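Ticket 118: Single release not appearing on artist page after pre-save date
Product: Udeck Release Manager
Reported by: Mekdes Admasu, Gyamfi Records
Assigned to: Nazar Panasiuk
Priority: High
Status: Resolved

Reported issue
The new Zidstead single was scheduled for midnight local time on 11 October 2025. The audio went live in most territories. On the artist page it shows under "Appears on" and not under "Singles", and the pre-save page still displays the countdown at zero. Fans who pre-saved have had no notification. The radio edit is missing everywhere.

Steps already tried by customer
Cleared cache, logged out and in, checked on two phones and a laptop. Re-saved the release in Udeck without changes. Status in the dashboard reads "Delivered" for both versions.

Nazar Panasiuk, 08:46
Confirmed on our side. The main version was delivered with the primary artist field set to "Zidstead (band)". The existing catalogue uses "Zidstead". The store has matched on the featured artist credit, hence "Appears on". Please do not re-save the release again. Each save queues a new delivery and there are now 5 in the queue for this product.

Mekdes Admasu
Understood. The artist name was copied from the July EP template, which Deolinda set up. The EP displayed correctly, so I don't follow why this one would not.

Nazar Panasiuk
The EP was matched by artist ID. The template holds the name only, and the ID field is blank on the new release. With a blank ID the store falls back to the text. I have cancelled the queued deliveries and entered the ID from the EP. The metadata update has been sent without audio.

The radio edit is a separate fault. It carries the same ISRC as the main version, so the store has treated it as a duplicate and dropped it. "Delivered" in the dashboard means the package was accepted, and does not confirm that every track in it was published. You will need to assign a new ISRC to the edit before I can send it.

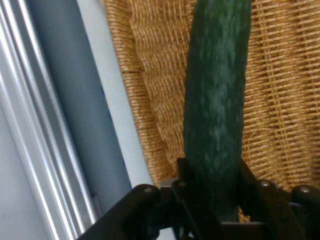 Cucumber, held upright.

Deolinda Torres, Gyamfi Records
New ISRC assigned to the radio edit and saved as draft only. Two questions. Will the streams already logged against the main version be kept? And the plugger has sent the old code to stations with the promo file – does that need correcting?

Nazar Panasiuk
Streams are held against the main version's ISRC, which has not changed, so they stay. The promo file should be reissued with the new code, otherwise airplay of the edit will be reported under the main version. Radio edit now sent as a new delivery.

Natsumi Matsuda, Udeck Delivery
Metadata update accepted. Single now listed under "Singles" in 40 territories. The remaining ones refresh on the store's overnight run. Pre-save page has been re-pointed by hand to the live link and the notifications have been released.

Mekdes Admasu
Seeing it in the right place here. Countdown gone. Radio edit not visible yet.

Nazar Panasiuk
Radio edit passed validation and is with the store. Leaving the ticket open until it shows.

Mekdes Admasu
Radio edit is up, correct title and length. Happy to close.

Resolution
Artist ID added to release. Duplicate ISRC replaced on radio edit. Pre-save link corrected manually. Request raised with the product team for a warning when two tracks share an ISRC – linked as a separate ticket, owner Graziella Pellegrini.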